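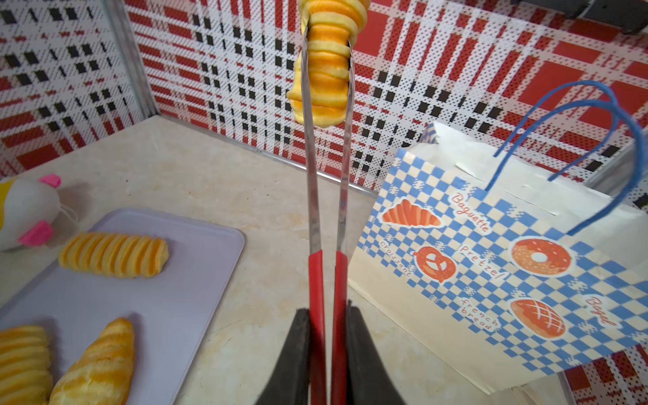
20/09/2018
Pastry bench, notebook entry

Okay, writing this up before I forget it all (I still have jam on my sleeve from the last entry, so apologies for the smudges on the page before). Today was all about getting the striped pastries from the tray to the bag without squashing the ridges, and I'm pretty pleased with how the setup is coming along!

Tongs first. I'm sticking with the long stainless ones with the red silicone on the handles. The short pair from the Motberg kit went back in the drawer, they pinch too hard near the tips and the ridged ones dent. With the long ones you get a nice even hold across the middle, and the colour of the handles makes them easy to find when the bench is a mess. Grip across the ridges, never along them. The croissant-shaped ones want to be taken near the fat end, the point is no good for anything.

Tray: lavender, low rim, rounded corners. The low rim matters more than I expected. On the old Droltine tray you had to come in almost straight down and I kept bumping the side. I like it sitting at a bit of an angle too, easier on the wrist, though I know at least one of you will straighten it the minute you walk past.

Bag: the paper one with the blue-and-white check band and the orange bakery drawings. It holds itself open well enough, but mind the cord handles. The front one likes to get in the road of whatever you're lowering in. Fold it outward before you start. I've got 20 more of these bags in the Uditz box under the sink and would like them to last till March, so please reuse!
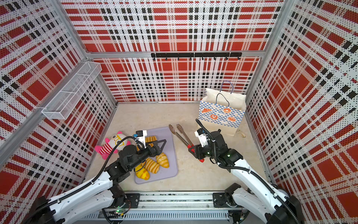
To do

- Wipe the table down properly, crumbs get everywhere with these.
- Decide what goes on the black hook rail. I'd like the tongs up there, if the loop fits over the hook.
- The white wire basket on the left could take the napkins. Or spare bags? Open to offers.
- Order form for Thorlacius is still on my desk, item 418, minimum of 3. Needs a signature.
- Try the doughnuts next, sugared ones, and see if the silicone stays clean.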